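Student Robotics Project: Household Tasks
Progress Report to the Osten Education Fund
Submitted by the Yensuk Technical School, 2026-01-02

1. Work in This Period

The grant supports a student project in which a two-armed robot is taught to handle soft household items. Work during the period centered on the bedroom exercise, using a full-size mattress and ordinary printed bedding. 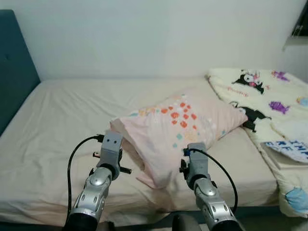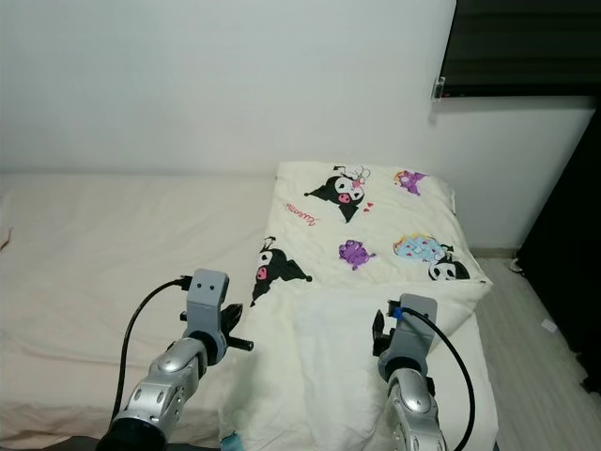
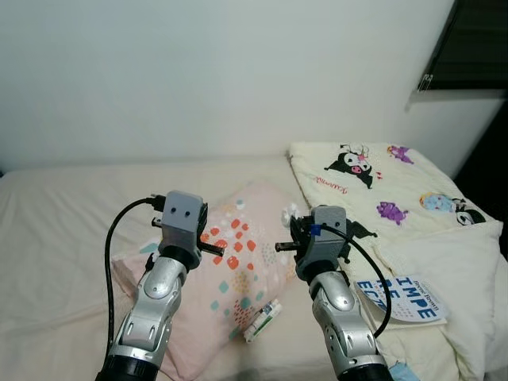
Figures 1 to 3. The two arms at the bed during the bedroom exercise. The pink pillow is seen in Figures 1 and 3.

2. Activities

The class has 12 enrolled students, who work in teams on a weekly rotation. Each team plans a task, operates the arms, and files a written log before the next team begins. Students recorded 488 attempts at pillow and blanket tasks in this period. Attempts that ended early were kept in the log with the reason noted.

The control software, which the students named Erix, was revised twice. The second revision slows the arms as the grippers come close to the fabric. Teams have asked for a similar setting for lifting, and this request is under review.

3. Difficulties

Thin fabric remains harder to grasp than the pillow. Folded blankets present several layers, and the students have not yet settled on a reliable way to pick up only the top one. Two planned sessions were lost to a delayed shipment of gripper parts. They have been rescheduled.

4. Budget

Spending for the period came to $2,608, mainly for replacement gripper parts, cables, and bedding. No transfer between budget lines is requested.

5. Next Period

The class will continue with blanket folding and will prepare an entry for the Mernau student robotics competition in April. Six sessions have been set aside for this preparation. A draft of the competition entry will be sent to the Fund for comment before it is submitted.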